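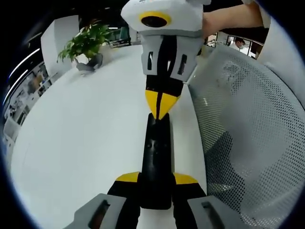 View from the Handus hand-held gripper at a white round table, potted plant at the far side.

Handus: frequently asked questions

What did you find?
Policies trained on hand-held demonstrations got better when we spread the recording over more rooms. Adding more takes in the same room did much less. With 171 demonstrations from one room, the arm was an expert on that room.

How many places did you use?
25 in the main set. We had planned on 50, and then we met the building's booking system.

Do I need a robot to record?
No. You need a gripper, a hand and some patience. The robot comes in at test time and gets most of the credit.

Why is the picture round?
Fisheye lens. We train on the full circle, black corners and all. Cropping it to a tidy square made our results worse, so please don't send us a patch for that.

Should I clear the background first?
Please don't. Plants, chairs and coworkers are welcome, provided the coworkers have agreed to it.

What is the difference between Tranus and Karkon?
Tranus is the training code. Karkon lines up the recordings in time - or tells you, at length, why it can't.

Does it work on glass tables?
Badly. See the Bhuiyan test set, where we failed 119 trials and wrote up every one.

Who do I ask about calibration?
Hertta Tuominen. Try the calibration page first; she wrote that too, and she will know if you skipped it.

When is the next release?
June. We haven't said which one.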